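"집에서 드리는 예배에 허가가 필요한가" 커드브리지 페르시아어 교회 바바크 파라하니 목사 인터뷰

입력 2019년 8월 29일

커드브리지의 페르시아어 교회가 지난 1월 시청에서 받은 공문은 한 장짜리였다. 주거용 건물을 정기적인 종교 집회 장소로 쓰려면 용도 변경 허가를 받아야 하며, 허가가 나올 때까지 집회를 중단하라는 내용이었다. 수신인은 교회가 아니라 집주인인 아라시 하산푸르로 되어 있었다. 교회는 그 뒤로도 몇 주 동안 모임을 계속했고, 두 번째 공문에 과태료 이야기가 적혀 온 뒤에야 장소를 옮겼다.

이 교회를 이끄는 바바크 파라하니 목사를 그의 집 부엌에서 만났다. 그는 이란에서 개종한 뒤 고향을 떠났고, 커드브리지에 정착한 지 올해로 17년이 된다. 평일에는 르콩트 창고에서 오전 근무를 하고 오후에 심방과 설교 준비를 한다. 교회에서 받는 사례비는 없다고 했다.

"공문을 처음 읽은 사람은 저였습니다. 아라시 형제가 봉투를 들고 왔는데, 영어로 된 행정 용어가 많아서 자기가 제대로 이해한 건지 모르겠다고 했어요. 저도 두 번 읽었습니다. 종교를 금지한다는 말은 어디에도 없었습니다. 건물 용도에 대한 말만 있었지요. 그런데 우리 교인들한테 그걸 설명하는 게 쉽지 않았습니다. 관청에서 온 종이에 집회를 중단하라고 적혀 있으면, 그다음 줄은 눈에 안 들어오는 사람들이에요."

교인 대부분은 이란과 아프가니스탄 출신이고, 본국에서 가정교회에 다니다가 조사를 받은 경험이 있는 사람도 여럿이다. 파라하니 목사는 공문 소식이 퍼진 주일에 눈에 띄게 사람이 줄었다고 했다. 평소 42명이 등록되어 있는데 그날 온 사람은 16명이었다. 전화를 받지 않는 교인도 있었고, 망명 심사가 진행 중이니 당분간 이름을 빼 달라고 부탁한 가족도 있었다.

"이름을 빼 달라는 말이 제일 힘들었습니다. 이 나라에서는 교회 명부 때문에 불이익을 받지 않는다고 제가 몇 년을 말해 왔거든요. 지금도 그렇게 믿습니다. 그렇지만 그분들한테 믿으라고 강요할 수는 없지요. 그래서 뺐습니다. 제 수첩에서도 지웠고요."

시청이 문제 삼은 것은 크게 보아 주차와 소음이었다. 이웃에서 민원이 들어왔고, 담당 부서는 민원 내용을 확인한 뒤 도시계획 조례에 따라 처리했다는 입장이다. 조례에는 주거용 건물에서 '통상적인 가정생활의 범위를 넘는 정기적 집회'를 열 경우 허가를 받도록 되어 있다. 어느 정도가 통상적인 범위인지는 조례에 적혀 있지 않다. 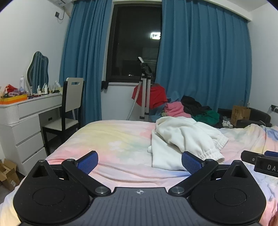 파라하니 목사는 이 대목을 가장 오래 이야기했다. 같은 골목에 매주 카드놀이 모임을 여는 집이 있고, 축구 경기가 있는 날이면 마당까지 사람이 차는 집도 있다고 했다. 그 집들이 공문을 받았다는 이야기는 듣지 못했다.

"그분들을 고발하려는 게 아닙니다. 저도 그 축구 보는 집에 가 봤어요. 재미있었습니다. 다만 시청에 가서 물어봤습니다. 우리가 찬송을 부르지 않고 축구를 봤으면 어떻게 되느냐고요. 담당자가 친절한 분이었는데, 그건 경우가 다르다고 하더군요. 어떻게 다르냐고 했더니 정기적이고 조직적이라는 점이 다르답니다. 축구 시즌도 꽤 정기적인데 말이지요."

그는 민원을 넣은 이웃이 누구인지 알고 있지만 말하지 않겠다고 했다. 공문을 받고 나서 한 번 찾아가 인사를 했고, 주차 문제는 사과했다고 한다. 실제로 예배가 끝난 뒤 교인들이 길가에 차를 세워 두고 한참 이야기를 나누는 일이 잦았다.

"우리 쪽 잘못도 있습니다. 이란 사람들은 헤어지는 데 오래 걸려요. 문 앞에서 한 번, 차 앞에서 한 번, 창문 내리고 또 한 번 인사를 합니다. 밤에 아이 재우는 집에서는 싫었을 겁니다. 그건 제가 교인들한테 여러 번 이야기했고, 나중에는 차를 큰길에 세우고 걸어오게 했습니다. 그 조치를 먼저 했으면 공문이 안 왔을 수도 있다고 생각합니다."

용도 변경 허가를 신청하는 방법도 알아보았다. 신청서를 내려면 건물 도면과 소방 점검 확인서, 교통 영향에 대한 의견서가 필요했다. 교회 사정을 들은 자드 사바그가 서류 작성을 도왔다. 사바그는 하쿰데일에서 이주민 법률 상담을 하는 변호사로, 몇 년 전 그곳의 아랍어 교회가 비슷한 일을 겪었을 때 대리인을 맡았다.

사바그 변호사는 전화 통화에서 이런 사건이 법정까지 가는 일은 드물다고 말했다. "대부분은 중간에 장소를 옮깁니다. 작은 교회는 도면 비용도 부담스러워하니까요. 그러면 사건은 종결되고, 조례가 종교의 자유와 부딪치는지는 아무도 판단하지 않은 채 남습니다. 다음 교회가 같은 공문을 받으면 처음부터 다시 시작하는 거고요."

그는 시청에 악의가 있었다고는 보지 않는다고 했다. 민원이 들어오면 담당자는 조례를 펼쳐 보고 해당하는 조항을 적용한다. 문제는 그 조항이 너무 넓다는 데 있다는 것이 그의 의견이다. "가정집에서 하는 성경 공부도, 유대교 가정의 안식일 식사도, 라마단 기간에 이웃을 불러 함께 저녁을 먹는 것도 글자 그대로 읽으면 다 걸립니다. 걸리지 않는다고 말하려면 담당자의 재량에 기대야 합니다. 기본권을 재량에 맡겨 두는 건 불안한 일이지요."

허가 신청서는 결국 제출하지 않았다. 소방 점검에서 뒷문 폭을 넓혀야 한다는 의견이 나왔고, 하산푸르는 공사를 하겠다고 했지만 파라하니 목사가 말렸다. 하산푸르 가족이 살고 있는 집이었고, 허가가 나온다는 보장도 없었다.

"아라시 형제는 자기 집을 내놓은 사람입니다. 거실 가구를 매주 옮겼고, 그 집 아이들은 주일 아침마다 자기 방에서 나와 있어야 했습니다. 거기다 벽까지 뜯으라고 할 수는 없었어요. 본인은 괜찮다고 했습니다. 그래서 더 그만둬야겠다고 생각했습니다."

교회는 봄부터 트렘비 상가 건물 위층의 회의실을 빌려 쓰고 있다. 영어 학원이 주중에 쓰는 방인데, 주일 오후에만 시간제로 빌린다. 사용료는 한 번에 200파운드다. 헌금으로 다 감당하지 못하는 달에는 몇 가정이 나누어 낸다. 찬송을 불러도 뭐라고 하는 사람이 없고 주차장도 넓다. 대신 음식을 해 먹을 수 없고, 정해진 시간이 지나면 바로 나가야 한다.

식사를 함께 하지 못하게 된 것이 생각보다 큰 변화였다고 파라하니 목사는 말했다. 하산푸르의 집에서는 예배가 끝나면 바닥에 천을 깔고 밥을 먹었다. 처음 온 사람이 자기 이야기를 꺼내는 것은 언제나 설교 시간이 아니라 밥을 먹을 때였다.

"어떤 형제는 넉 달 동안 한마디도 안 했습니다. 밥만 먹고 갔어요. 그러다가 어느 날 설거지를 하면서 자기가 감옥에 있었던 이야기를 했습니다. 회의실에서는 그런 일이 안 생깁니다. 의자가 전부 앞을 보고 있고, 끝나면 접어서 벽에 붙여 놓고 나가야 하니까요. 예배는 드릴 수 있습니다. 감사한 일이지요. 그런데 교회가 예배만으로 되는 건 아니라서요." 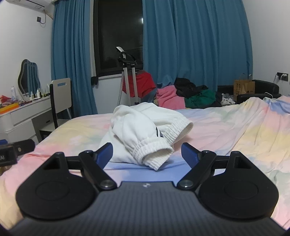 피루제 시라지는 생각이 조금 다르다고 했다. 회의실로 옮긴 뒤에 오히려 마음이 편해졌다는 것이다. 남의 집에 매주 신세를 지는 것이 늘 미안했고, 누가 초인종을 누르면 본국에서 겪은 일이 떠올라 찬송 소리를 낮추게 되었다고 한다. "상가 건물에는 안내판이 있어요. 거기 우리 교회 이름이 적혀 있습니다. 저는 그걸 처음 봤을 때 좀 울었어요. 이란에서는 이름을 써 붙이는 교회에 다녀 본 적이 없거든요. 밥은 다른 날 먹으면 됩니다."

시라지는 그러면서도 시청의 공문이 옳았다고 생각하지는 않는다고 덧붙였다. 자기는 옮긴 결과가 마음에 드는 것이고, 옮기라고 한 과정은 별개의 문제라는 것이다. 그는 공문이 왔던 주에도 예배에 나왔다. 무섭지 않았느냐고 묻자 무서웠다고 짧게 대답했다.

파라하니 목사에게 이 말을 전하자 그는 고개를 끄덕였다. 안내판 이야기는 다른 교인에게서도 들었다고 했다. 젊은 교인들은 대체로 회의실을 좋아하고, 나이 든 교인들은 집을 그리워한다. 그는 어느 한쪽이 맞다고 말할 생각이 없다고 했다.

"저는 둘 다 할 수 있어야 한다고 봅니다. 간판을 걸고 모이는 것도 자유고, 집에서 조용히 모이는 것도 자유지요. 우리가 돈이 생겨서 스스로 건물을 얻어 나왔다면 저도 기뻐했을 겁니다. 순서가 그렇지 않았던 게 마음에 남는 거고요."

본국의 상황과 비교하는 질문에는 조심스러워했다. 지역 신문 한 곳이 지난봄 이 교회 일을 다루면서 '영국판 박해'라는 표현을 쓴 적이 있다. 그는 신문사에 전화해 그 표현을 빼 달라고 요청했고, 인터넷판 제목은 다음 날 바뀌었다.

"박해라는 말은 그렇게 쓰면 안 됩니다. 저를 때린 사람도 없고 가둔 사람도 없습니다. 시청 담당자는 제 이름을 어떻게 발음하느냐고 물어보고 받아 적었어요. 본국에서 지금도 갇혀 있는 사람들을 생각하면 우리가 그 단어를 쓰는 건 부끄러운 일입니다. 우리가 겪은 건 행정 문제예요. 행정 문제니까 고칠 수 있고, 고쳐야 한다고 말할 수도 있는 겁니다."

고치는 방법으로 그는 조례에 기준을 명확히 적는 것을 들었다. 모이는 사람의 수나 시간대, 소음 정도를 정해 두고, 모임의 목적은 묻지 않으면 된다는 것이다. 사바그 변호사도 같은 내용의 의견서를 준비하고 있다. 의견서에는 커드브리지의 다른 종교 단체들도 이름을 올릴 예정인데, 어느 단체가 참여하는지는 아직 확정되지 않았다.

교인 가운데에는 이 일을 더 끌지 말자는 의견도 있다. 아라시 팔라히는 예배 후 주차장에서 만난 기자에게, 이미 장소를 구했으니 조용히 지내는 편이 낫다고 말했다. "우리는 손님으로 온 사람들입니다. 주인한테 집안 규칙을 바꾸라고 하는 건 제 성격에 안 맞아요. 목사님은 우리도 이제 손님이 아니라고 하시는데, 저는 아직 거기까지는 못 갔습니다."

파라하니 목사는 팔라히의 말을 이해한다고 했다. 의견서에 교회 이름을 넣을지는 교인 전체가 모인 자리에서 정하기로 했고, 반대하는 사람이 많으면 자기 이름만 넣을 생각이다. 그는 시민권을 받은 지 오래되었고 지방선거 때마다 투표도 한다.

"의견서를 낸다고 하니까 어떤 교인이 저한테 변호사가 다 됐다고 하더군요. 저는 법을 모릅니다. 민원인 창구에 줄을 서는 방법을 알게 됐을 뿐이에요. 번호표를 뽑고, 이름을 말하고, 접수증을 받아 오는 것까지요. 접수증은 꼭 받아야 합니다. 그건 다른 교회에도 알려 주고 싶습니다."

하산푸르의 집에서는 지금도 가끔 모임이 있다. 평일 저녁에 몇 사람이 와서 성경을 읽고 차를 마신다. 사바그 변호사는 이 정도 모임이 조례에 걸리는지 시청에 서면으로 질의했고, 담당 부서는 개별 사안에 따라 판단한다고 답했다. 하산푸르는 그 답장을 냉장고 옆면에 붙여 두었다고 한다. 오라는 말도 오지 말라는 말도 없으니 일단 차는 계속 끓이겠다고 했다.

인터뷰가 끝날 무렵 파라하니 목사의 전화가 울렸다. 회의실 예약 시간을 다음 주부터 한 시간 앞당길 수 있느냐는 상가 쪽 연락이었다. 그는 교인들에게 물어보고 다시 전화하겠다고 말하고 끊은 뒤, 버스로 오는 가정이 제시간에 올 수 있는지부터 확인해야 한다며 시간표를 찾기 시작했다. 의견서는 가을에 열리는 시의회 회기에 맞춰 제출될 예정이다.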